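How to Sort and File Household Paperwork

Posted Aug 14, 2018
Filed under: Paper, Home Office

This procedure covers loose household paper: bills, statements, manuals, school forms, warranty cards and receipts. It assumes the paper is in one or more piles with no order to it. Recipes and photographs are left out, as they need a different method.

What you need

One file box or drawer with rails
Hanging folders, letter size
Plain tabs and a fine marker
A shredder or a bag for shredding
A clear floor or a large table
Sticky notes

I use a Dirklow file box with a lid. Any box that takes hanging folders will do. Avoid accordion files for this job. The pockets fill unevenly and the labels can't be moved later.

Step 1. Collect

Bring all the paper to one spot. Check kitchen drawers, bags, the car and the top of the refrigerator. Do not read anything yet. Remove paper from envelopes and throw the envelopes away, unless the postmark matters.

Step 2. Rough sort

Make four piles and mark each with a sticky note: Act, Keep, Shred, Recycle. Give each sheet a few seconds. If you can't decide, put it in Keep and go on. My first sort came to 613 sheets and took one long evening. Stop at 200 sheets if you are short on time and put the rest back in its bag.

Step 3. Sort the Keep pile

Divide Keep by subject. The list below works for most homes. Add to it only when a subject has more than a few sheets.

Auto
Bank
House or lease
Insurance
Medical
Pets
School
Taxes (one folder per year)
Utilities
Warranties and manuals

Put newer paper in front of older paper within each subject. Use paper clips only while sorting - they catch on neighboring sheets once filed. Staple multi-page items at the top left.

Step 4. Label and file

Write tabs in capital letters, one or two words each. Place all tabs on the left side of the folders, in a straight line. Staggered tabs look neat at first, but the pattern breaks as soon as a folder is added. File in plain alphabetical order. Leave 2 inches of free space in the box.
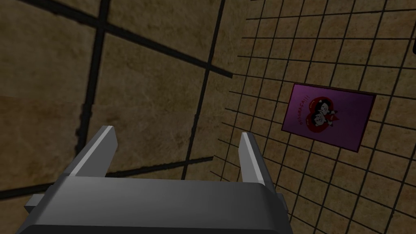

Thick manuals do not belong in hanging folders. Stand them upright in a magazine holder next to the box, spines out, and put a single sheet in the Warranties folder listing what is in the holder. Most makers also post manuals online, so check before giving one shelf space. Staple the sales receipt inside the front cover of any manual you keep.

Step 5. Shred

Shred anything with an account number, a signature or a birth date. Check the current rules for how long to hold tax papers before shredding those. Small shredders overheat, so feed a few sheets at a time and let the motor rest.

Step 6. Keep it going

Set one tray near the door for incoming paper. Empty it weekly into the same four piles. Go through the whole box once a year. I do mine in September, after the school forms have gone back, and move the oldest tax folder to storage at the same time.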